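4. Recording demonstrations in the simulator

Last edited 7/23/18. Covers Halura 2 and up. If you are still on the old Priniment recorder go to section 9, the keys are different.

You need a finished install (section 2) and a working input device (section 3). Don't skip the device check. Half the bad data we get back is a drifting stick.

4.1 Before you start

1. Close everything else that uses the graphics card. Browser too.
2. Open Halura, pick Workspace > Load, choose filurov_table.
3. Wait for the physics light to go green. Can take a minute the first time.
4. Set the operator ID top right. Use your own, not "test". Files saved under "test" get wiped every night.
5. Check free disk space. One session of 60 episodes is about a couple of gigs with both cameras on. Depth on — more.

Note: the recorder does not warn you when the disk fills up. It just writes empty files.

4.2 Scene reset

1. Press R. Arm goes to the folded home pose, objects get dropped at new spots.
2. Look at the table before doing anything else. Objects should be at rest.
3. If something is sunk into the table top or still sliding, press R again. Don't try to save it.
4. If an object landed out of reach, same thing, R.

Objects touching each other is fine, leave it. We want those starts in the set. The policy has to learn to deal with clutter and it won't if everybody resets until the layout looks nice.

CAUTION: Do not drag objects with the mouse. It works, but the start state written to the file will be the old one and the replay will not match. No way to fix it afterward.

4.3 Recording one episode

1. Read the task line at the bottom of the window. It changes every episode.
2. Press the space bar. Red dot = recording.
3. Wait a beat, then move. The first few frames should be still.
4. Bring the gripper over the target, fingers open, pointing down. Line up first, then go down. Not both at once.
5. Close. Wait for the grip number to stop changing.
6. Lift clear of the other objects before going sideways.
7. Place, open, back straight up.
8. Press the space bar again to stop.
9. Press Y to keep or N to throw out.

Episode limit is 400 steps. At the limit it stops by itself and marks the episode as timed out. Timed out episodes are kept in the file but the trainer skips them by default, see 6.2.

Tips
— Smooth beats fast. Stopping mid-air to think is worse than either, the model will copy the pause.
— Missed the grasp? Open, go up, try again, keep recording. One recovery is useful. Three or four is not, press N.
— Knocked over something that wasn't the target? N.
— Finished the wrong task? N. Do not edit the task line to match what you did.
— Come in from differnt sides. If all your approaches look the same the trained arm falls apart the moment a start is a little off.

CAUTION: Never press R while the red dot is on. In builds before 305 it glues two episodes together and the check script does not catch it. Build number is under Help.

4.4 How many

Minimum 12 kept episodes per task before it's worth training at all, and that's only to see if the pipeline runs. For a real set do full sessions, 60 kept. Take a break between sessions. Quality drops off and you won't notice it yourself.

Mix operators if you can. Same task, two people, is better than one person doing twice as many.

4.5 Checking the session

1. File > Close Session. Wait for "index written".
2. Open a terminal in the session folder and run rizvi check .
3. Read the output. OK, WARN or BAD for each episode.
4. WARN is usually a long still stretch. Replay it, decide for yourself.
5. BAD gets deleted. Don't rename it, don't move it to another folder, delete it.
6. Replay a few OK ones anyway, picked at random. Rizvi only looks at the numbers, it has no idea if the task got done.

If every episode comes back BAD the clock offset is wrong. Go back to 3.4, redo it, and yes you have to record the session over.

4.6 Upload

1. Run rizvi pack . and wait. Slow.
2. Upload the .pack file only, not the folder.
3. Fill in the notes field. Which device, anything odd, which tasks felt hard. "none" is not a usefull note.
4. Keep your local copy untill the status says Accepted.

4.7 Replay view

Replay opens with the side camera by default. C switches to the gripper camera, arrow keys step one frame, shift + arrow steps ten. Check the start frame of each episode there, then the close, then the last frame. That's enough for most of them.
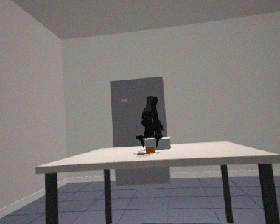
If the replay stutters turn off shadows in View. It only changes what you see on screen, the saved frames stay as recorded. Camera settings are in section 5.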